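Trindham Robotics Open Day

The Trindham Robotics Open Day is a public demonstration of service robots organised by the automation firm Rondeo. The best-documented edition was held on 2019-10-04 and is remembered mainly for its queue, which several visitors rated above the robots for reliability.

Background

Rondeo had shown its machines to trade buyers since March of the previous year, behind closed doors and with catering. The decision to admit the public is credited to Irén Jakab, then head of demonstrations, who argued that a robot meant to work among strangers ought to meet a few. The company agreed on condition that the strangers stay behind a rope.

Admission was free. A total of 874 people registered and 700 attended, a turnout the organisers called excellent and the coat check called something else.

Format

Visitors were admitted in groups of six and moved between stations. At each one a many-fingered robotic hand performed a modest task: gripping, holding, letting go. The program allotted equal time to all three, although letting go was generally the crowd favourite. Explanatory text was mounted on boards near the rope line, where it was read closely by those waiting and ignored by everyone who had reached the front.
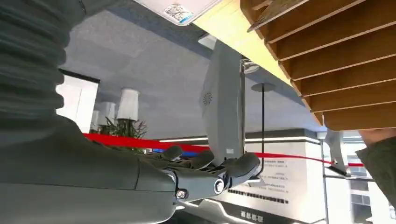

A robotic hand gripping a curved grey device at the 2019 open day, with the red rope behind.

The gripping station used objects with rounded shells on the theory that anything can pick up a box. Jakab's notes to staff, later reprinted in the newsletter Plorkari, advised demonstrators to say nothing during a grasp and to resist the urge to cup their own hands underneath. Compliance with the second point was poor.

The counter station

The counter station was the work of Vass, a small software outfit contracted by Rondeo for the hand-over routines. It imitated a transaction at a service desk, with a staff member seated at a laptop and the robot in the role of customer. Items passed between the two were flat and thin, a category of object that robotic fingers regard with suspicion.

Vass had proposed 100 consecutive exchanges without a pause. The published schedule replaced this with "several," and the word was never clarified. Visitors with experience of real service counters reportedly found the pace familiar.

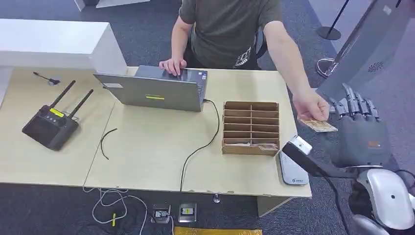
Why is handing over a card harder for a robot than picking one object up?
A hand-over involves two parties, so the robot has to judge where the person's hand is, when to close its fingers and when the person is ready to let go. A thin card also leaves very little surface to grip.

Reception

Coverage was friendly. One local columnist praised the manners of the machines and the stamina of the staff, and regretted only the parking. Engineers in attendance were more reserved, noting that a demonstration shows what a robot does on a good day in a room it knows. Rondeo did not dispute this and offered them biscuits.

A request for a children's session was deferred after debate over the height of the rope.

Later editions

Subsequent open days kept the counter station and lengthened the queue. Vass withdrew after the following edition, citing other commitments, and its hand-over routines were taken in-house. Jakab's notes to staff remain in use, with the passage about cupped hands now set in bold.

See also
Human–robot interaction
Service robot
Queue management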